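In defence of the grey ones

I've been having the same argument since June, on and off, mostly over lunch, and I've decided to have it in public instead so that I can finish my sandwich for once. The argument is over what to throw away.

If you teach robots by showing them things, you end up with piles of recordings. Ours come from wrist cameras, the little ones that ride along just behind the fingers, and each recording is one go at one job. You collect a heap of them, you clean the heap, you train on what's left. All the talk at conferences is of the training. Hardly any of it is of the cleaning, and the cleaning is where people like me make a hundred small decisions that never get written up.

The usual way to clean is to score every still for how sharp and how varied it is, pick a line, and bin whatever falls below. It's quick and it's tidy. I did it that way for years and I'd have told you it was obviously right. A camera that can't see anything can't teach anything, surely?

Then Zsófia Rácz joined us and asked to see the bin. I was a bit put out, to be truthful (you get fond of your own filters). But we sat down together and went through 400 rejected stills one afternoon, with a pot of tea and the blinds down, and I came away much less sure of myself.

What bothered her was a simple thing. The arm doesn't get to bin its own view. When it's running for real, with no one tidying up behind it, it gets whatever the wrist camera gives it, sharp or not, and it still has to choose what to do next. If we've only ever shown it crisp pictures, then the first murky one is brand new to it, and it has to make something up. We had an arm on the Modurbridge job that would go along beautifully and then do something quite daft, a big confident swing off to one side, and we'd blamed the motors, the cables, the floor and at one point Heino Navickas, who had only come in to borrow a spanner.

So we tried the dull experiment. Two models, same everything, except that one was trained on the cleaned heap and the other on the heap with the murky stuff left in. We ran each one 200 times on the same picking job. The one that had been brought up with the murk was the steadier of the two. It wasn't faster, and on nice clear views I couldn't tell you which was which. But it had learned something like manners for when it couldn't see much: it slowed down and carried on the way it had been going. The other one swung.

Now, Chie Imai thinks I'm making too much of this, and she's a better statistician than I am, so let me give her side fairly. She says one job in one room is one job in one room. She says keeping poor views costs storage and training time, and that a model can pick up bad habits from them, such as learning that a certain shade of grey means "turn left" because it happened to in four recordings out of the lot. All true! I've seen that last one with my own eyes, and it took Aigars Juška ages to track down. Her preference would be to keep the filter and add blur on purpose to the good pictures, so you at least know what was underneath.

I like that idea less the more I look at real murk. Blur you add yourself is so even and so polite. The real thing is lumpy.
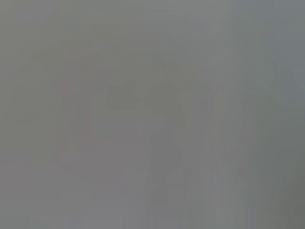

Filed under: Data, Opinion, Robot learning

Take that one. My old filter would have had it in the bin before you could blink, and I couldn't tell you what a single thing in it is. But there's a faint darker patch near the middle with something narrower running down below it, there's a whisper of red towards the left, and the bottom right corner is darker than the rest. Soft as it is, it isn't blank. The edges even go into little steps in places, which my home-made blur never does.

Is there enough there to act on? By itself, I doubt it. Put it in order with its neighbours, though, and I think a model can get something from it, even if that something is only "go gently". My filter scored each still alone, and I now think that was my real mistake.

So what I'd ask for is modest. Keep the whole recording, murk and all, and tag the poor stretches so that people can leave them out if they want to. And when you write up your results, say what your filter removed and how much of it there was. I've read plenty of papers this year and that line is nearly always missing, including from two of mine.

Chie is running the made-up blur against the real stuff next, on a different job, and I've promised to print whatever she finds, even if I have to eat my words with the sandwich.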